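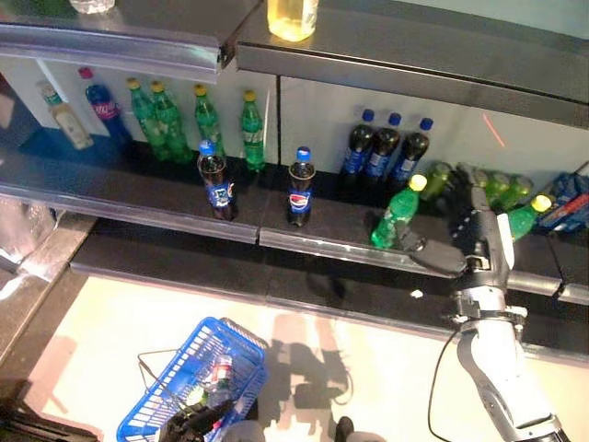

Sofia Carrilho expects the second leg to be decided by whoever keeps their nerve at the back. Asked after training whether a one-goal lead was enough, she said she would have taken it in February, but that Clulon had scored late in both of their previous rounds and her side would be preparing for the same again.

Hebden Women travel to Clulon for the return leg of the Nanel Cup semi-final with a 2–1 advantage from the home tie. Kick-off is at 7.15 pm at Prorodholm Park. The aggregate winners go through to the final, which will be played over a single match at a neutral ground.

If the scores are level over the two legs, extra time of 15 minutes each way will be played, followed by penalties if needed. Away goals do not count double in this season's competition.

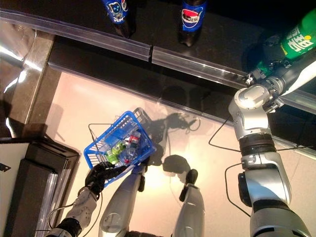

Idalina Matos

Hebden took the lead in the first leg through Benedita Morais, who turned in a low corner at the near post. Clulon were level before the break from a free kick, and the winner came midway through the second half when Carrilho's long pass released Morais down the left and her cross was put into his own team's plans, as head coach Sushil Garg described it, "exactly where we had worked on it all week" — the far post, where the substitute had a simple finish.

Garg has no new injuries to report. The goalkeeper, who missed the last league match with a bruised hand, trained fully and is available. One midfielder is suspended after collecting a second booking of the competition in the first leg.

"We are not going there to sit on a lead," said Garg. "Clulon press high on their own pitch and it's a narrow one, so we will have to move the ball more quickly than we did at home. There are five or six minutes in the first leg I would like back, after their goal, when we stopped passing."

Clulon head coach Dong-hyun Cho has said he will pick from a full squad. His side are unbeaten at Prorodholm Park in the cup and have moved to a back three for their last two matches.

Tickets

Hebden have been given an allocation of 1000 tickets for the away end. These are on sale to season-ticket holders now and go on general sale at 10 am tomorrow from the club office and the online shop. Unsold tickets will be returned to Clulon at noon on the day of the match. Tickets can't be bought at the away turnstiles.

Travel

Supporters' coaches leave from the main car park at 4.30 pm. Places must be booked in advance through the club office. Parking near Prorodholm Park is for residents only on match nights — drivers should use the station car park, a ten-minute walk from the away end. Gates open at 6 pm.

Media

Requests for press passes should reach the Hebden media office by 5 pm on the day before the match. Garg and one player will be available for interview after the final whistle.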